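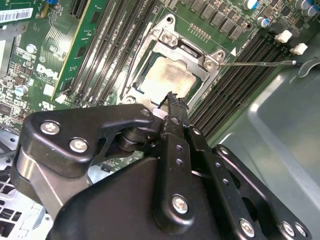 The processor in its bracket, with the old thermal paste still smeared across the top.

Welcome to the gallery page for our winter refurbishing bench! We take in desktops that offices and schools have finished with, open them up, clean them, put back what can be put back, and send them out again to families and small clubs around Vedodmont. We have been through more than 2,000 machines since the project began, and people are forever asking me what the inside of one looks like, so I finally sat down one Monday evening with a pot of tea and made this page. It took longer than it should have, as I kept stopping to write down one more thing.

I am starting with the processor as it is the part I like best. All that gray residue is thermal paste that has dried out over the years. It goes on as a thin soft layer between the chip and the cooler, and when it gets old it turns chalky and stops doing its job very well. Faraji Kariuki showed me how to clean it off on my first evening at the bench, with a lint-free cloth and a little rubbing alcohol, working from the outside toward the middle so that none of it gets pushed down into the socket. I was so nervous that I held my breath the whole way through! The thin metal lever at the side of the bracket is what holds everything down, and it wants a firm, slow hand. People expect it to be delicate and then get a fright at how hard they have to press.

If you are trying this at home, please leave the processor in its bracket while you wipe the top. There is hardly ever a need to lift it out, and the contacts underneath are very easy to spoil.
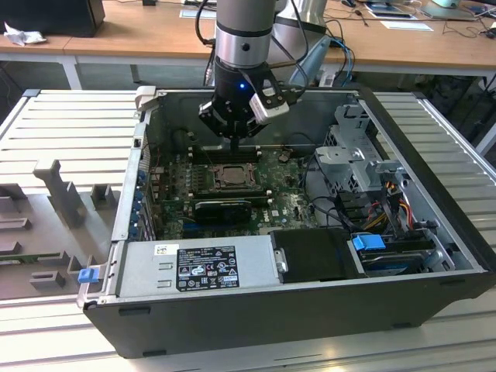

Laying a tower on its side is the first habit we teach, and it makes everything easier - you can look straight down at the board, and any screw you drop has a fair chance of landing somewhere you can find it again. This one is a Dell, with the power supply along the front edge and those cheerful blue latches and brackets that I have grown very fond of. Blue generally means you may touch it, so the hard drive with its blue release tab is a nice one for beginners. Shazia Bhutto likes to give new people the drive as their very first job for just that reason, and I have yet to see anyone come away from it without a smile.

The bundle of red, yellow and black power cables next to the drive cage is where patience comes in. We follow each one to its end before unplugging anything, and we note down where it went. I used to trust my memory with this, and one long December afternoon with a machine bound for the Bamer reading club cured me of it. The memory slots get a gentle going-over with a soft brush, and the graphics card is checked to be sure it is seated all the way.

A straightforward clean takes one of us an evening, tea included. At the moment we have 22 towers waiting on the shelves and 13 more promised before spring, so there is plenty to do. If you have a desktop you no longer need, or you would like to learn to look after your own, come by any Monday from 7 in the evening and ask for Shazia or Faraji.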